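**Ticket 3669 – Gray bin, worn back panel and scuffed floor**
Opened by: Angeliki Drakos
Site: Sutherland
Status: open

Hi all! Logging this one properly, as it's been going around in chat and I keep losing the thread. It's the big gray bin with the flared sides, the one we got through Lovudov last August. The finish is wearing off the inside and I'd like to know whether we recoat it, line it or just order another.

How I noticed: small soft things were snagging. I had a knit hat hang up on the back panel (it left a bit of fluff behind), and then a pair of tights, which did not survive. After that I ran my hand along the inside and one stretch felt like fine sandpaper.

What I've tried so far:

- Wiped the whole thing down with warm water and dish soap. Came up cleaner, same rough patch.
- Went over the worst of it with a gray scrub pad. Better for a day or two, then back to snagging.
- Taped a sheet of clear film over the back. Looked great! Peeled off at the corners before lunch – the slope is no friend to tape.
- Swapped in bin 77 for a morning with the same mix of clothes. No snags at all, so I'm blaming the surface and not the socks.

**Mar 17, 2025** – Vemotton wrote back. They can do a recoat, but they want the bin for 3 weeks and they'd like to know how far the wear goes before they quote. I told them it's mostly the back, with the floor scuffed but still smooth to the touch. They also asked if it's down to bare metal and I said I'd rather they decide that one.
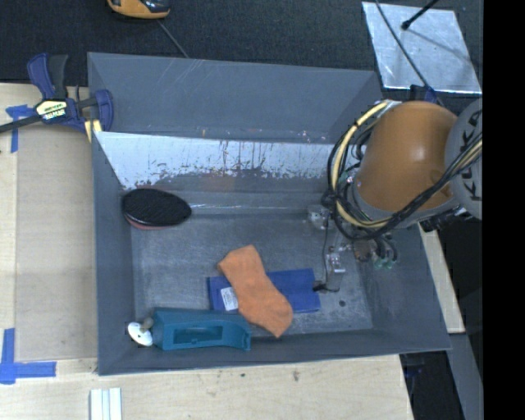 *Angeliki Drakos*

The whitish-silver band across the back is the part I mean. It's widest on the left, and the bottom edge of it is all ragged, with little dark flecks. Higher up it's still nice smooth slate gray apart from a few pale scratches near the top, so I'd leave that alone. The orange sock and the blue thing under it can stay on the test list – soft fabric is what I care about here.

Zdeňka, could you ask Flovbridge what a drop-in liner would cost? If it's over $200 I'd go for the recoat and live with bin 77 in the meantime. Leaving this open until I hear from you.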